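Tabletop Handling Inspection: Cables and Power Adapters
Checklist with inspector comments, Durkar bench series

Sunday, December 22, 2024

Scope. The checklist covers one household chore, putting away a power adapter and its cord, done with two-finger grippers held by hand. The question is whether the chore is ready to be passed to an arm with nobody holding the tool. Items are marked OK, OPEN or FAIL. Comments are the inspector's unless initialed.

1. Work surface clear of cups, liquids and loose metal. OK
2. Adapter casing free of cracks. OK
3. Adapter disconnected from supply before any grip. OK
Comment: Confirm at the wall end. A hand can feel a warm adapter and let go. These fingers cannot.
4. Fingertips seated and not worn through. OK
Comment: Replace as a pair. A new tip against a worn one pulls small boxes to one side.
5. Adapter gripped on the casing, never on the cord. OPEN
Comment: Correct when a person is guiding the tool. The Canamano software run on the same task in May chose the cord in 48 of 339 attempts. A cord grip loads the strain relief and leaves the adapter swinging.

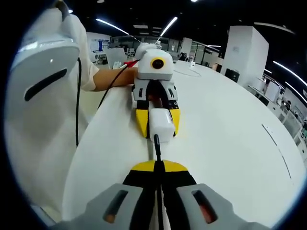
Item 5. Adapter held between the yellow fingertips, hand on the white head of the tool.

6. Cord has slack at the moment of lift. OPEN
Comment: Depends on the operator. People look along the cord before they lift. The software looks at the box.
7. Cord does not pass between finger and housing. FAIL
Comment: Caught 3 times during this inspection. Cleared by hand each time. An unattended arm would have kept closing. Fit a current limit on the finger drive and retest.
8. Second gripper stays outside the closing zone of the first. OK
Comment: V.M. asks for a marked line on the table. Agreed, low priority.
9. Operator's free hand kept away from the jaws. OK
10. Adapter set down so the prongs can be reached without turning it over. OPEN

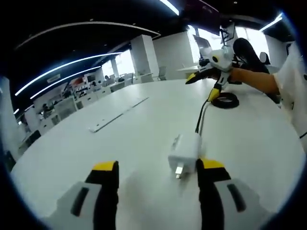

Remo Marti
Inspector, Household Handling, Tuvwood

Comment on 10: Prongs toward the near gripper is the accepted position. With the adapter flat on the table and a finger on either side, the approach is simple. The cord leading off toward the other tool is the part to watch, as it moves the adapter when pulled.
11. Coiled cable placed flat, clear of the next pick. OK
Comment: Placement only. Coiling was not inspected. W.F. has the coiling trials and reports 108 to date, all with a person guiding.
12. Stop command tested from both sides of the table. OK

Result. Picking up and setting down a boxed object: acceptable under human guidance. The same object with a cord attached: not acceptable unattended. Items 5, 6, 7 and 10 carry over.

Reviewer's note (V. Sima): I would split item 6 into lift and carry before the retest. Slack at lift says little about slack at the far end of the table. Agarwal fingertips to be used for both.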